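共用作業台の天板に罫線を残すことについて

共用の作業室に置かれる机の天板は、長らく無地であることがよいとされてきた。汚れが目立たず、どのような用途にも応じられ、撮影の背景としても扱いやすいというのがその理由である。グリキビエル(Grikivier)共同作業棟においても、今年度の什器更新にあたり、現在使用している白地に黒の方眼を引いた天板を無地のものへ改める案が示されている。本稿は、この案に対して再考を求める立場から意見を述べるものである。

まず前提を確認しておきたい。当棟の作業台は特定の部門の専用ではなく、紙の裁断、資料の仕分け、展示物の仮組み、郵送物の梱包といった性質の異なる作業に、日ごとに、ときには時間ごとに使い分けられている。年間の利用は延べ3,000件を超え、そのうち紙を扱う作業が多くを占める。利用者の大半は専門の職人ではなく、所属先の業務の一環として月に数回この部屋を訪れる人々である。したがって、天板のあり方を考える際には、熟練者の好みよりも、不慣れな者が短時間で一定の水準の仕事を終えられるかどうかを基準とすべきであろう。

この観点に立つとき、方眼の有用性は明らかである。紙を机に置いたとき、その縁が線と平行であるかどうかは、定規を当てる前に目で分かる。二枚の紙の間隔を揃える、封筒を同じ向きに並べる、切り終えたものと未処理のものを区画で分けるといった動作は、いずれも線があることで迷いが減る。無地の天板では、こうした判断のたびに机の端を基準として探すことになる。机の端から離れた中央部では、その基準はあまり役に立たない。

もっとも、方眼であれば何でもよいというわけではない。事務用品として流通する裁断用の敷物には細かな目盛を刷り込んだものが多いが、作業台全体をあの密度で覆えば、かえって目が疲れ、紙に印刷された罫線との区別もつきにくくなる。作業台に求められるのは、寸法を読み取るための目盛というより、物の位置と向きを定めるための大きな升目である。升目が大きければ、紙一枚を置いてもなお周囲に線が見え、基準としての働きを失わない。

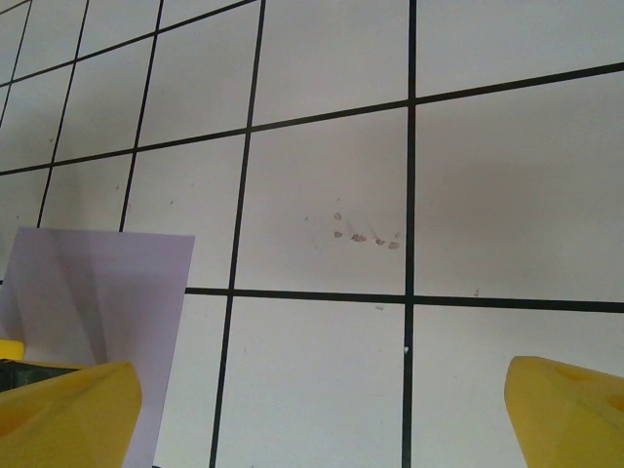 升目の大きさについては賛成だが、線の太さまで揃えることには慎重であってほしい、とギンティン(Ginting)製本室からは意見が寄せられた。同室によれば、太い線の上で薄い紙を裁つと、線が紙を透かして見え、鉛筆の下書きと紛れることがあるという。また、斜めの位置に座る者にとっては遠くの升目ほど詰まって見えるため、手前の線に頼って遠くの紙を揃えようとすると誤りが生じやすいとの指摘もあった。いずれも実務に根ざした意見であり、方眼を支持する側が軽んじてよいものではない。

とはいえ、これらの問題は方眼を廃する根拠としては十分でない。薄い紙の透けについては、不透明な下敷きを一枚挟めば足りる。見る角度による誤りについては、作業者が紙の正面に立つという基本の徹底によって大部分が避けられる。むしろ、角度によって見え方が変わることを方眼を通じて自覚できる点は、無地の机にはない教育的な利点とさえいえる。線のない机の上でも紙は同じように曲がって置かれているのであり、その曲がりに気づく手がかりが失われるにすぎない。

次に、片づけの問題に触れたい。共用の部屋において最も摩擦を生みやすいのは、作業そのものよりも、作業の境目である。前の利用者の紙がどこまで広がってよいのか、隣の班との境はどこにあるのか、一時的に場を離れるときに何をどの範囲に寄せておくべきか。こうした取り決めを文章で掲示しても、読まれる機会は限られる。机の上に線があれば、「手前の2列は共用とする」という一文で足り、しかも守られているかどうかが誰の目にも分かる。同種の施設であるルーンウッド(Lurnwood)分館では、1台を6人で使用する時間帯に限って升目による区分を採用したところ、場所をめぐる申し出が目に見えて減ったと聞いている。

費用についても一言しておく。更新案では、クルケック(Clurkeck)型と呼ばれる無地の天板への交換が想定されており、対象は棟内の作業台と補助台を合わせて410台近くに及ぶ。これほどの数を一度に改める以上、変更は容易に元へ戻せない。仮に後年、線が必要であったと認められたとしても、各班が思い思いに粘着テープを貼り、寸法も向きも異なる線が部屋ごとに混在することになりかねない。テープの糊が残れば、無地を選んだ主な理由である清掃の容易さも損なわれる。

撮影の背景として無地が望ましいという意見には、一定の理がある。資料の記録を行う利用者にとって、背後に線が写り込むことは確かに煩わしい。しかし、撮影を目的とする利用は全体のうちでは限られており、必要な時に白布または背景紙を敷くことで対応できる。線のある机を無地として使うことは紙一枚で可能であるが、無地の机に正確な線を引くことは、その都度の手間を要する。共用設備は、後者の手間をあらかじめ引き受けておくべきものと考える。

以上を踏まえ、次のとおり提案する。更新にあたっては、棟内のすべての天板を無地とする方針を改め、紙を扱う部屋については白地に黒線の大きな升目を標準とすること。線の太さは製本室をはじめとする利用部門の意見を聴いたうえで定め、薄紙用の下敷きを各室に備えること。撮影に供する部屋については無地を選択できるものとし、その選択は各室の利用実態に基づいて行うこと。なお、木曜の定例会では天板の見本を実際に机上に置き、紙を並べて比較する時間を設けるよう、あわせて求めたい。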